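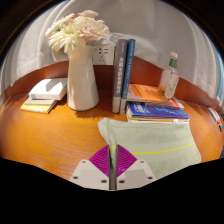 Mint-green towel, folded on the desk.

The Appeal

I should say right away that I love a denial letter. I know how that sounds! But you open the envelope and there it is, one flat little paragraph with a code at the bottom, and somewhere behind it is a person who clicked a box, and if you can find out which box, you're halfway home.

Mr. Arboleda did not love his. He brought it to my desk at the Drumwood Hearing Clinic folded up so small that I had to flatten it with the stapler.

"Eight hundred ninety-four dollars," he said. "For the left one. The right one they paid."

I read it twice. Lekov Health had covered the right hearing aid in full and turned down the left as a duplicate item. Same patient, same day, same model.

"They think you bought the same one twice," I said.

Duván Arboleda was 91 and had tuned pianos until his knees quit. He touched one ear and then the other, very slowly, and looked at me as if I might be the one who needed the test.

"Oh, this is a good one," I told him. I was already pulling his chart.

My boss, Wilma Brouwer, leaned out of the booth with her headphones around her neck. "Mariann, is that a happy voice or a phone voice?"

"Happy!"

"Then take your lunch first."

I didn't. I filled out the appeal form that afternoon, all of it, including the box marked "additional remarks," where I wrote a whole page on the subject of ears. I put in the audiogram, both serial numbers and the fitting notes, and I faxed it (yes, faxed, Lekov still takes them) and got back a confirmation page that I pinned over my monitor.
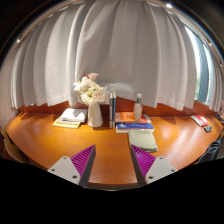 White curtain, with a bit of green outside the window.

The hearing was set for Wed 24 June, by phone. Mr. Arboleda came in wearing a jacket. He had the right aid in and the left one in its box in his pocket, and he sat down with his palms on his knees like a man waiting for a recital to start.

The reviewer came on and gave his name as Krishnamoorthy Kulkarni. He had a soft, careful voice, and I turned the speaker all the way up.

"I have the file open," he said. "I see two units billed on two lines. The second line is missing its modifier."

I felt my face go hot. The modifier! Two letters, RT for the right and LT for the left, and I had put RT on the first line and then — I could see it on my own copy, now that I looked — nothing at all on the second. All that happiness about some stranger's box, and the box was mine.

"That was me," I said. "I left it off."

Mr. Arboleda turned his head toward me. I waited for him to be angry, and he would have had every right.

"What is a modifier?" he asked.

"It tells them which side," I said.

"Like a flat or a sharp."

There was a pause on the line. "Very much like that, sir," said Mr. Kulkarni. "Do you play?"

"I tuned. Is there a piano where you are?"

"At home. My daughter's. The A above middle C sticks."

"Sticks going down or sticks coming up?"

And they were off! I sat there with my pen in the air while the two of them went through the humidity in the room, whether the key sat too tight on its pin, and what kind of winters they got. Wilma came and stood in the doorway. I corrected the second line while they talked, and signed it, and walked it to the fax machine, and when I got back Mr. Arboleda was humming an A into the speaker.

"Ms. Juhász," said Mr. Kulkarni, "I have your page. I'm reversing the denial. You'll get the letter in the mail."

"Another letter," said Mr. Arboleda.

"A better one," I said.

He took the box out of his pocket and handed it to Wilma, and she fitted the left one for him right there at my desk. He asked me to say something. I couldn't think of a single thing, so I said, "LT."

"Again," he said, and shut his eyes to listen.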